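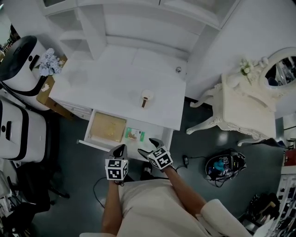 Trurley Recalls Desk Drawer Runners Over Missing End Stops

Trurley has asked owners of its Nestow writing desk to check the top drawer for a missing end stop, after 44 reports of drawers sliding free of the runner when pulled to full extension. Two of the reports mention bruised feet. The company has received no reports of more serious injury.

The recall covers 1727 desks sold through the Clornovbridge warehouse and by mail order. Desks with a side-mounted metal runner are affected. Later units use an undermount runner with an integral catch and are excluded.

The fault lies in a small nylon block that should be pressed into the rear of each runner channel. According to Rhodri Humphreys, product safety manager at Trurley, a change of tooling at the runner supplier, Amoah, left the channel slightly wide, and blocks fitted during that production run can work loose with ordinary use.

"The drawer will feel normal for months," Humphreys said. "The block drops into the base of the carcass and the owner never hears it go."

Owners can check by emptying the drawer and opening it slowly with one hand supporting the front. A drawer with both stops in place halts with about 2 inches of its side still inside the desk. If it keeps moving, or halts on one side only, it should be closed and left closed until the repair kit has been fitted.

The kit contains a pair of screw-fixed steel stops, four screws and a paper drilling template. Fitting takes 20 minutes and requires a Phillips screwdriver and a hand drill. Trurley will send a technician to owners who prefer not to do the work themselves. Kits are free, and no receipt is needed if the label under the desktop is still legible.

Storage Units Not Affected

The runner in question was not used in any other Trurley product. Cabinets and shelving in the range have hinged doors or open compartments, and their fixings come from a separate supplier. Zulema Alarcón, a furniture testing engineer retained by the company, repeated the load and pull tests on wall-mounted units in October and recorded no failures.

Alarcón did recommend that owners retighten wall brackets once a year, as the printed instructions already state. 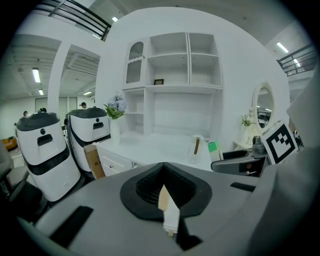
How to Order a Kit

Requests can be made by telephone or at the Clornovbridge service counter, which opens at 9 a.m. on Monday. Owners should have the batch code from the desk label ready. Kits ship within a week of the request.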